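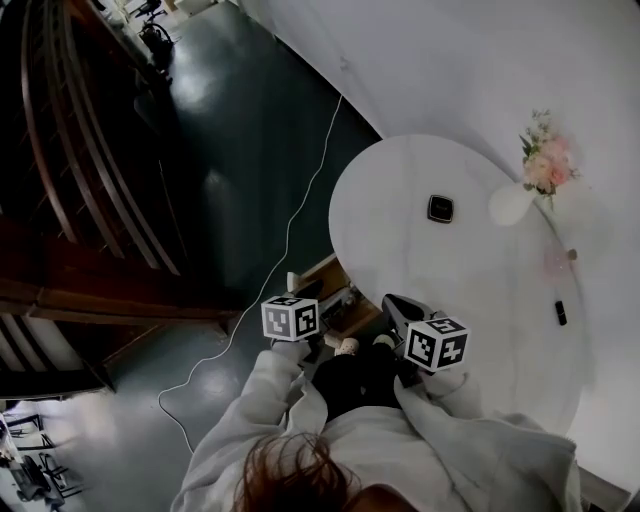 Aug 16, 2019

I keep my whole kitchen on my phone now. Recipes, shopping lists, the wattage of the oven bulb, the lot. It took me a while to get there, mostly through losing bits of paper, and a few of you asked how I have it set up, so I'm going to ramble through it.

The shopping list first. I used a paid list app called Millix for a couple of years and liked it fine until it wanted me to log in every time I stood in front of the yogurt. Now I use the plain notes app that came with the phone. Make one note, call it Shopping, and turn on the checklist style so you can tap things off. Then pin it to the top. Don't start a new note each week! Just uncheck the things you need again. Mine has the milk and eggs at the top and the odd stuff (cornstarch, birthday candles) way down at the bottom, in the order I walk the store.

If you share the list with somebody at home, agree on who clears it. We both used to clear it and we both used to buy butter.

Recipes were harder. I had more than 800 screenshots in my photos, and finding the one with the good meatballs meant scrolling past every parking spot I ever took a picture of. So last November I sat down with a pot of tea and made an album called Dinner. Anything I'd cooked at least once went in. Anything I'd saved and never cooked got deleted, and I haven't missed any of it, except possibly a lemon cake.

For the recipes I make all the time I type them out as a note, short as I can get it. No story, just amounts and oven temperature. Put the name of the dish first and the main ingredient in the title too, so "Tuesday pasta" becomes "Pasta, sausage, fennel" and comes up when you search for what's in the fridge.

Set the screen to stay on while you cook. It's under the display settings on most phones, where it says auto-lock or screen timeout. I change mine before I touch the chicken — then I change it back after dinner or the battery is gone by bedtime.

A zip-top sandwich bag makes a perfectly good cover. The touch screen works right through it, flour and all. Squeeze the air out so it lies flat. I did buy a proper stand, a Trultent, and it's nice and heavy, but it lives at the back of the counter and the bag still gets used more.

Timers! Name them if your phone lets you. Four timers going off with the same little chime is no help when one is rice and one is rolls. If you can't name them, ask the voice assistant to set a reminder instead, "take out the rolls in 9 minutes," and it'll read the words back to you.

Last one, and my favorite. I keep a note called House with everything I'm forever looking up: the size of the furnace filter, the paint color in the hall, how many grams in my chipped blue mug (250 of sugar, level). I add to it whenever I catch myself digging through the drawer for a manual. The dishwasher model number went in this morning, after I'd lain on the floor with a flashlight to read it.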